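FOR IMMEDIATE RELEASE
01/10/2022

Fonley opens the new year with Flornine, a collection of quiet colors for homes and small offices

HULME – The paint maker Fonley presents today its new interior collection with the name Flornine. The collection has 91 shades for walls and ceilings and will be in 574 stores before the end of January. It replaces the former Clirik range, which stays on sale as long as the stock lasts.

Flornine was prepared during two years in the color studio of the company in Hulme. The starting point was a survey in which 3,381 customers answered questions on the colors of their rooms. They were asked which room they painted last, how they chose the color, and if they would choose the same color again. Many of them wrote that the wall looked different at home than on the small card in the store. A large part of them also said that they had become tired of strong colors after spending long working days in the same room.

"We read all the written answers, also the long ones," said Ruth Dunmore, head of color at Fonley. "People did not ask us for more fashion. They asked for a gray that stays gray in the evening, and for a white that is not yellow beside the window frame. This sounds like a small wish, but for us it was a lot of work."

For this reason the grays take the largest place in the collection. They are divided into warm grays, with a little brown or red in the mix, and cool grays, with a little blue. Every gray is offered in a lighter and a deeper version, so that the customer can paint the ceiling and the wall in the same family. After the grays follow the whites, the soft greens, the clay tones and a short series of dark colors for doors and single walls.

How to choose a gray

The color studio advises to look at the direction of the windows first. A room with windows to the north receives a cool light during the whole day, and a cool gray can seem more blue there than expected. In such a room a warm gray is usually the safer choice. In a room with windows to the south, a cool gray can be very pleasant, especially in summer. Lamps also change the color. Fonley recommends to look at a sample in the morning, at noon and after dark before the full quantity is ordered.

The floor is important too. An orange wood floor sends its color up to the lower part of the wall, and a green lawn outside a big window can do the same. The sample should therefore be seen close to the floor and also at the height of the eyes.

New sample sheets

Together with Flornine the company introduces a larger sample sheet. It is coated with the real paint, not printed, and it can be moved from one wall to the other with normal masking tape. The sheets may be ordered one by one or in a set by color family. Customers who had a set of the Clirik range can bring it back to the store, and the price of one new sheet will be taken off.

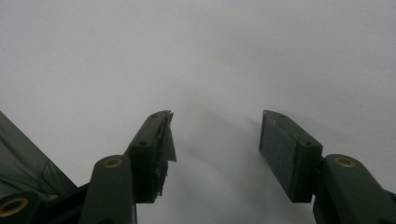 A light gray on the cool side, with a slight touch of blue.

"In the past I gave people a card as big as a stamp and wished them good luck," said Declan Pilkington, who is responsible for the stores. "Now they can take home a big sheet and live with it for one week. I expect that we will have fewer cans coming back."

The paint itself

Flornine is a water-based paint in two finishes, matte and satin. The matte finish is meant for living rooms, bedrooms and ceilings. The satin finish is meant for kitchens, halls and children's rooms, where the wall is wiped more often. Both finishes can be applied with a roller or a brush. On walls with a strong old color, a base coat is advised. The painter should keep the last can of each room until the work is finished, and mix the cans together when more than one is needed for the same wall.

Availability

The first deliveries go to the stores during January. The matte finish will come first, and the satin finish will follow in the same stores when the first orders are complete. Color cards are free at the counter. Professional painters can ask for the complete color book through their usual sales contact.

About Fonley

Fonley makes paints and wood stains for interior use. The company has its factory and its color studio in Hulme and sells through independent paint stores and home centers.

Press contact
Fonley Press Office, Hulme
Samples of all shades can be sent to editors on request.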